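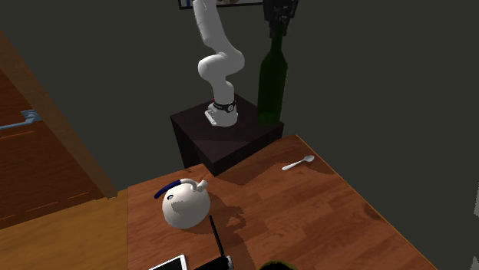
The Wurero kitchen in simulation, with the arm on its pedestal, the white kettle and the spoon.

Cutholm, Sat 17 December

CAN A ROBOT MAKE THE TEA YET? NOT QUITE, SAYS WURERO, BUT HAVE A LOOK AT OUR NUMBERS

Cutholm studio publishes the full results of its simulated kitchen trials, failures and all

Every time I tell someone at a party that I work on household robots, I get the same question: "So when can I have one that does the washing up?" I've been dodging it for years. Today we're putting out the Wurero chore results, so I can finally give people a proper answer, even if it's a bit longer than they were hoping for (sorry, everyone at my sister's birthday).

I'm Blandine Vasseur and I run the Wurero project here in Cutholm. There are four of us, and we spend our days asking a robot arm to do small, dull jobs in a kitchen that exists only on a computer. Pick up the spoon. Move the kettle to the other side of the table. Put the bottle down where you found it, please, and the right way up. We wrote a list of 16 chores, all of them things I'd expect a sleepy teenager to manage, and we ran 4,000 attempts across the lot.

The arm finished 3,081 of them. I was thrilled with that for a whole afternoon, and then I started reading through the ones it didn't finish.

What went well

Moving things from one spot to another is in good shape. If an object is standing in the open and there's space to get at it, the arm will generally fetch it and set it down within a finger's width of where we asked. Bottles are a favourite because they're tall and they have a neck. The arm is also very patient! It will straighten a row of things for as long as you leave it running, which is more than can be said for anybody in my house.

We were pleased with how it copes when we shuffle the table, too. We change the starting positions between attempts, so a kettle might begin on the left with its handle turned away, or be half hidden behind something else. A year ago that would have thrown it completely. Now it usually has a think, comes in from another side and gets on with it.

What didn't

Spoons. I could talk about spoons until January. A spoon lying flat on a table leaves you almost nothing to get hold of, and you and I solve that without noticing by pressing down on one end or sliding it to the edge. The arm tries to pinch it from above, misses, nudges it along a bit and tries again. We have one attempt where it pushed the spoon the full width of the table and then reported the job as done.

Kettles are a different sort of trouble. Lifting one by a curved handle is fine. Tipping it is where things come unstuck, and pouring accounts for more of our failures than any other chore on the list. The arm has to tilt, watch, slow down and stop, and at the moment it's reasonable at the first of those and poor at the last. If it were my worktop I'd want a towel handy.

The other weak spot is stringing jobs together. Ask for one thing and you'll probably get it. Ask for the table to be cleared, the spoon put away and the kettle moved, and a small slip early on spoils everything that comes after. It rarely goes back to check.

Why we do it on a computer first

Because kettles are heavy, mostly, and arms are expensive. In simulation we can run attempts all night and the worst that happens is a cross message in the log by morning. The drawback is that a simulated table is kinder than a real one. There's no jam on it. Things slide a little differently, light behaves itself, and no cat has ever walked across. So please read our figures as a best case. I'd expect a real arm in a real kitchen to do worse on every chore we tried, and I'd be suspicious of anyone who told you otherwise.

My colleague Dezső Barta built most of the scoring, and he's stricter than I am. "If the spoon ends up on the floor, that's a fail, even if the rest was lovely," he says. "People kept wanting to give half marks. I don't think you'd give half marks to a waiter." He and I argued over this for weeks — he won, and the results are better for it.

So, the answer

Could a machine do your chores today? Some of them, slowly, with someone nearby to pick up after it. I'd trust one to tidy a shelf in a shop stockroom, where the goods are the same shape all day and stay where they're put. I wouldn't trust one to make a pot of tea for my mum. A home is a much harder place than a stockroom, and I think our field has been a bit shy about saying so.

What's in the release

The full results are free to download from the Wurero project page. You'll find the scores for each chore, the written instructions we gave the arm, the starting layouts, and a long section of failures with Dezső's notes beside them (they're quite dry, and I'd start there). Anyone who wants to run their own arm through the same list is welcome to, and we'd love to hear how you get on, particularly with the spoon.

The work was paid for by Kornow, who make shop fittings and have a practical interest in shelves, and the computing was done on machines at Mulcahy. Neither had a say in the scoring, and neither saw the numbers before we'd finished with them.

Next up is a second set of chores, starting in January, with cupboards and drawers added. Dezső would like to include folding a tea towel. I've told him we'll see.

About Wurero

Wurero is a small project based in Cutholm that tests robot arms on everyday household and shop-floor jobs and publishes what it finds.

Press contact

Blandine Vasseur, Wurero, Cutholm. Interviews by phone or in person, mornings preferred. Further stills and short clips from the trials are available on request.

ENDS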